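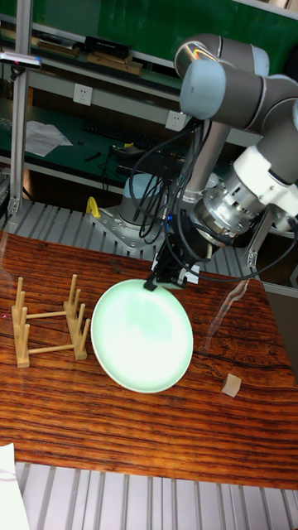
The plate task, second evening

Today the arm stopped by itself again, and this time I was standing next to it, so I can write down how it was. I want to write it tonight, before I start to remember it better than it was.

The task is simple on paper. The gripper takes the round green plate by the rim, carries it over the table and puts it on its edge between the pegs of the wooden rack. At Trusden we did this with a metal plate and a metal rack and I never had to think about the force. With the Mansour program I must think about it all the time.

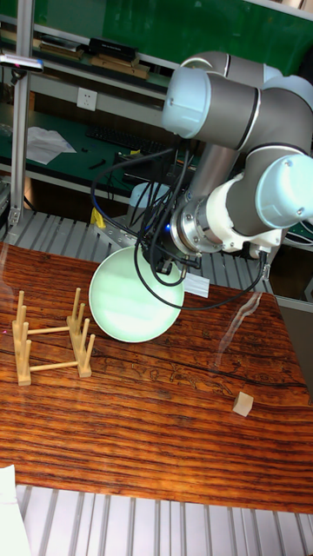

In the morning everything went well and I became a little proud. I wrote 21 good runs in the notebook. Then after lunch the arm went down to the rack, and the plate touched the top of a peg and did not go into the slot. The arm should feel this and go back. It did not go back. It continued to push, the plate turned in the fingers, and I heard a small dry sound from the wood. Only then the protective stop came. My hand was already on the red button, but I had not pressed it. I am ashamed of this more than of the fault.

I read the log two times. The force limit was 2000, and I looked at this number for a long time without understanding it. In the old Zista settings the limit is written in hundredths of a newton, so 2000 means 20 newtons. The new program reads the same number in another unit and cuts it to the highest value the arm allows. So for the whole morning there was almost no limit, and my good runs were good only because the plate never touched a peg.

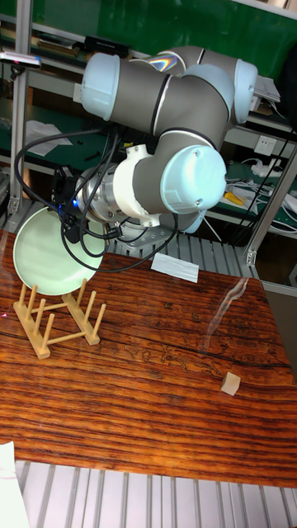

I checked the rack with my fingers. One peg has a small mark near the top, but it is still tight. The plate has nothing that I can feel. I cleaned the rim anyway and looked at the finger pads, which were fine.

Then I changed the limit, lowered the speed, and asked the arm to touch a block of foam on purpose. It stopped early and softly, both times. After this I let it carry the plate again, with 2 seconds of waiting above the rack so that I can see the angle before it goes down. It is slow and a visitor would find it boring. I kept my hand on the button until my wrist hurt.
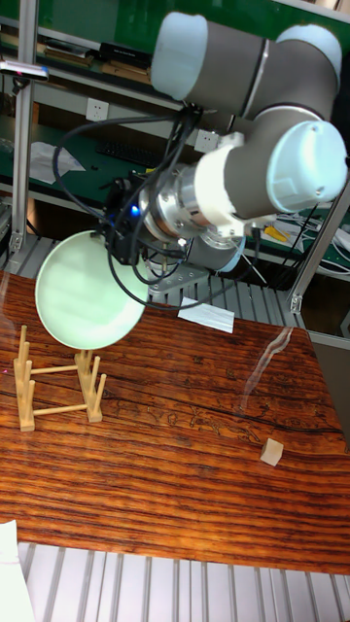 2 min read

I still do not know why the plate came to the peg so badly. Maybe it sat a little lower in the fingers than before. Maybe somebody moved the rack when the table was cleaned, because I never marked its place. Tomorrow I will put tape around the feet and measure the grip before each run.

I wrote to Sastero about the units and tried to be polite. I had to write the first sentence four times. In my language there is a good word for a mistake which belongs to two people, and I could not find it in English.

The morning runs I crossed out with pencil, so the numbers can still be read. I left the arm in its rest position with the power off and came home at nine. The soup was cold and I ate it standing.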